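Light returns to the ground floor at Breseven

27 Feb 2019

The long corridor at Breseven has daylight in it again, and what a difference it makes. The last of the old solid doors on the ground floor came out earlier this month, and in their place are new ones with light wooden frames and frosted glass panels. Anyone who remembers feeling for the switch at three in the afternoon will be delighted.

The work was carried out by Wimix, the joinery firm from Welura, which has fitted 20 doors in all along the corridor and in the rooms off it. The glass lets the light through without putting everybody inside on show, so the music groups and the language classes still have their privacy. It was the one thing that nearly every group asked for when the plans went up in the entrance hall last June, and it is lovely to see it done so well.

Money for the timber came partly from last summer's open weekend, which brought in £3,568 from the plant stall, the raffle and a very long table of cakes. The rest was found from the building's repair fund. There was even enough left over for decent hinges, which may not sound like much of a treat, but the old doors dropped a little further every winter and two of them had to be lifted by the handle before they would shut. The new ones swing properly and close with a soft click.

Not everything has gone. One of the original doors, with its brass finger plate and about nine coats of green paint, has been kept and is now on the wall outside the kitchen, where it will be used as a noticeboard. The others went to a reclamation yard.

The walls have been painted as well. The old corridor colour, a sort of mustard, was chosen long before most of the present groups moved in and had few friends left. A questionnaire went round in the autumn and 149 forms came back, with a big majority for something pale and warm. Several people also used the space at the bottom to ask for a better kettle. That has been passed on!

Evening users should note that the side entrance will be closed for one more week while the step is relaid. Please come in by the front and allow a little extra time if you are bringing instruments or a pushchair. The Eze café will stay open as normal, and is doing soup and a roll at lunchtime until the end of March — the leek and potato is worth a special trip.

Bookings for the spring term are open now. Two of the smaller rooms still have free mornings, and each of them seats up to 20 people. Forms can be picked up from the front desk or left in the box beside it.
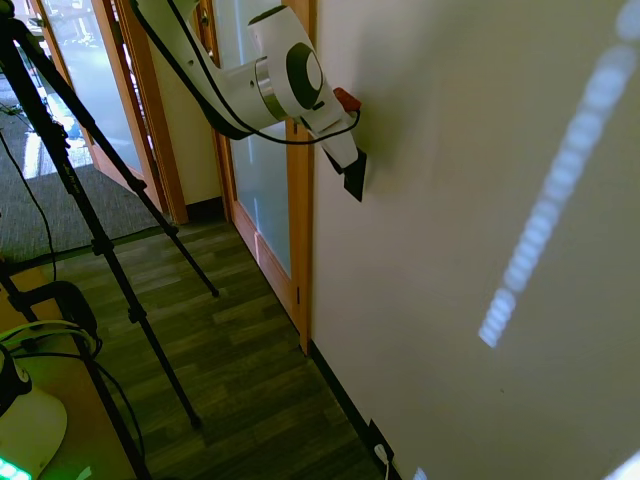

The best time to come and look is in the daytime, when the glass does its work and you can see how much brighter it all feels. With one door standing partly open, the eye goes straight through to the daylight outside, and even the frosted panel in the honey-coloured frame has a pale glow to it. The dark skirting sets off the light walls very well, and there is a socket low down just above it for anyone who needs to plug in. Next on the list is the upstairs landing, where the carpet is due to come up after Easter.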